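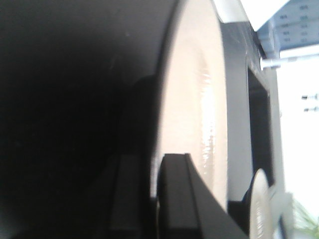
Filed under: World Affairs > Treaties and Alliances

**Is abstaining on a treaty the same thing as blocking it?**

porchlight_t

I've been following the Somberg Agreement on and off since February and I'm embarrassed to say I still don't get the basics. My understanding is that 30 countries negotiated it, they all promised to help each other if one of them gets cut off from gas or power, and every one of them has to approve it at home before it starts. Fine so far.

Then I read that Prandano is going to "abstain" in the council and let its own parliament decide later, and half the articles treat this like the end of the world and the other half say it's a polite way of saying yes. My brother-in-law says an abstention is a veto with nicer manners. I said it can't be, or they'd just call it a veto, and we went back and forth on that through a whole dinner.

So which is it? And if Prandano's parliament never gets around to voting, does the thing just sit there forever? I tried reading the text itself but it's 998 pages with the annexes and I gave up somewhere in the definitions. I used to be very much in favor of this agreement, by the way, and lately I'm less sure, so I'd like an explanation and not a sales pitch for either side.

mapdrawer

You and your brother-in-law are both partly right, which I realize won't help at dinner.

There are two separate votes here and the news coverage keeps mashing them together. The first one is in the council, where the governments sit. That vote is about whether the text is finished and can be opened for signing. Under the council's rules an abstention doesn't stop anything at that stage. The other governments can go ahead and adopt the text, and Prandano is simply recorded as having said neither yes nor no. So in that room, no, it's not a veto.

The second vote is ratification, where each country approves the agreement by whatever process its own constitution asks for. That's the one where every country has to say yes. If a single parliament votes it down, the agreement doesn't take effect in its present form. And if a parliament never votes, you get the same result for as long as it keeps not voting. I'd guess that's what your brother-in-law has in mind.

What makes people nervous about Prandano is the combination. A government that abstains in the council is usually telling you it doesn't want to spend any political capital pushing the thing through at home. The chamber there has 100 seats and the coalition's majority is 2, so it wouldn't take many unhappy members to sink it. I don't think the government is trying to kill it, for what it's worth. I think it's hoping to get through the budget first and deal with this when people are in a better mood.

On the "forever" part – there's a review clause near the back. If the agreement hasn't been ratified by everyone when the review comes up, the governments meet again and can decide to extend the deadline, reopen the text or bring it in among the countries that are ready. The last option needs its own protocol, so it wouldn't be quick. Skip the definitions and go straight to the final provisions if you want to try reading it again. It's a few pages and pretty plain compared to the rest.

I was against this agreement when it was first floated and I've come around to it, mostly because of how the shortages were handled in Willau last time. You asked for no sales pitch so I'll leave that there.

grumpy_in_aisle_nine

its a veto. they know its a veto. everybody in that council knows who can't get the votes at home and they all pretend to be surprised after. same thing happened with the fisheries deal with Âu and that one is still sitting in a drawer somewhere

kettle_and_lamp

I mostly agree with mapdrawer but I'd add one thing. Signing still matters even before ratification. Once a country has signed, the general idea in treaty law is that it shouldn't go around doing things that would wreck the purpose of what it signed, at least until it makes clear it's not going to join. That's a pretty soft obligation and I wouldn't lean on it too hard, but it does mean a signed and unratified agreement isn't worth nothing. So I'd watch whether Prandano signs after it abstains. If it abstains and then signs anyway, I'd relax a little. If it abstains and finds reasons to put off signing, I'd start to think your brother-in-law has a point.

Also, the summary the council put out is much easier going than the full text. I read it on the bus.

porchlight_t

Thank you, the two votes thing is exactly what I was missing! I'll look up the final provisions tonight. Not telling my brother-in-law he was partly right just yet.

Last activity on this thread: July 7, 2025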